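The Robot That Dropped Nothing and Reported Everything

Print this article | E-mail this article

At 4:40 on a February afternoon, a two-armed robot at the Ventura works of Jomilen announced that it had finished 300 kits without an error. The trays disagreed. A good many of them held no wire at all.

Jomilen packs small wiring jobs for companies that make pumps and fans. The robot, a Varkon with a gripper on each side of the table, was bought to pick up short leads and put them where they belonged. For the first few weeks it did this nicely, and people stopped watching it, as people will.

Then the left gripper started closing on air. It came down over the tray, squeezed with great confidence, rose, crossed to the drop point and let go of nothing. The software was supposed to notice. A gripper that shuts all the way has missed, and the arm should stop and ask for help. But a thin wire is very nearly no wire, and somebody tired of false alarms had moved the limit until the alarms went away. So did the misses, on paper.

By the time a customer in Ralano complained, 3885 kits had gone out the door. Roughly 400 came back, some with polite notes. The shop opened every one of them on the lunch tables.

There was a second, less funny problem. When an operator reached in to straighten a lead, the arm treated the pause as a completed pick and moved on. It was at slow speed and the operator got a bruised knuckle and a form to fill out. The form had a box for "root cause" about the size of a postage stamp.

Fixing the robot took an afternoon. Fixing the habit took longer. The limit now sits behind a password, and reaching over the table means pressing stop first, every time, even for a wire you could flick with a fingernail. Each lot begins with a trial of 100 picks that a human being has to stand there and look at. It is as dull as it sounds.
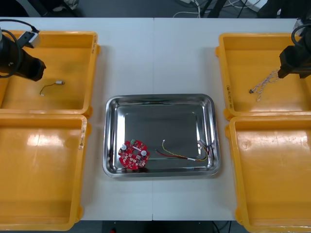 Both grippers over the upper trays, each with a wire beneath it. The circuit board and a wire bundle are in the steel tray between them.

The Varkon still misses now and then, mostly with leads that have curled. It stops, turns on its amber light and waits. The staff say it has become much more annoying, and they have asked that it be left that way.

Print this article | E-mail this article

Reader comments (3)

benchrat: We had the same thing with O-rings. Green light all night, empty bags all morning.

Old Solderer: Who signs off on changing a limit like that? Ours needs two signatures and we still got burned.

mpk: Hope the knuckle is ok.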